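Bench notebook, Medommont workshop
30/08/2025
Old desktop tower, inventory tag 508

Came in early to have the quiet, and spent the first part of the morning deciding whether this old tower was worth a whole page in the book. I think it is, mostly because we have several more from the same batch waiting under the stairs (the Britside office clear-out, the lot that arrived in February) and whoever opens the next one will be glad of a few notes. So forgive the rambling, and skip to the end if you only want the list of what's still to do.

Laid the machine on its side on the ribbed aluminum bench, took the side panel off and put it down flat to the left. Please keep to that arrangement if you can. The inside of the panel has gray molded standoffs and brackets on it, one of them quite tall, and I'd hate for somebody to lean an elbow on it while reaching for a screwdriver.

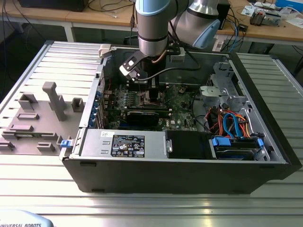

Embla Hovland
Bench lead, repair and reuse

It's a pleasant case to work in, I have to say. The blue bits are the ones I go looking for first: the row of expansion slot latches along the left wall, the release latch near the lower corner, the caddy in the hard drive bay. I do like a maker who picks one color for the parts your fingers are meant to find. The graphics card sits in its slot and I've left it there for today. Power supply stays in as well. I copied nothing off its label yet, so that's on the list.

The cables are another matter. Orange, red and blue, all spilling over on the drive bay side, and I can see myself losing half an hour to them. My plan is to tag each one at both ends with the paper flags before pulling anything, the way we did on the Wunderlich machine, where I was so sure I'd remember and then didn't. Tamás has the flags in his drawer, or had them last week.

On to the board itself. What I mainly wanted was a proper look at the socket area, and where the memory goes. There are two banks of black slots, four to a bank, one on each side of the processor, and it's easy to stare at one bank and forget the other when you're writing up what's fitted. I've drawn a little map on the back of the job card so we can mark the modules slot by slot as they come out.
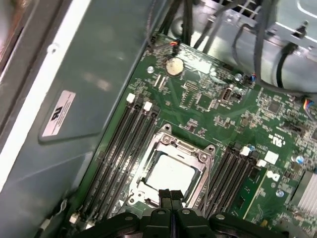 Processor in its socket, memory slots to either side, coin cell toward the top of the board.

The heat spreader is lovely and bright. The retention frame is held with screws at its corners, and when we get that far I'd like them loosened a little at a time, going corner to corner, with the screws into the lidded tin and not the saucer (you know who you are). The Dell logo is printed on the board to the right of the memory, handy if the board ever ends up on the shelf without its case.

Coin cell: to be measured, then swapped regardless. I'd sooner spend one battery now than chase a forgotten clock later on.

The side table still has its tangle of black cables and my papers all over it, with the small circuit board next to them. I know, I know. The board stays until Adel has been asked about it, but the cables could be coiled by anyone with ten minutes and a cup of coffee — hint.

Still to do:
Copy the power supply label onto the job card
Flag the drive bay cables, both ends
Fill in the memory map, both banks
Measure and replace the coin cell
Enter the drive under 1199 once it's out of the caddy

Tamás Sipos has the bench after me, so the job card is staying with the machine.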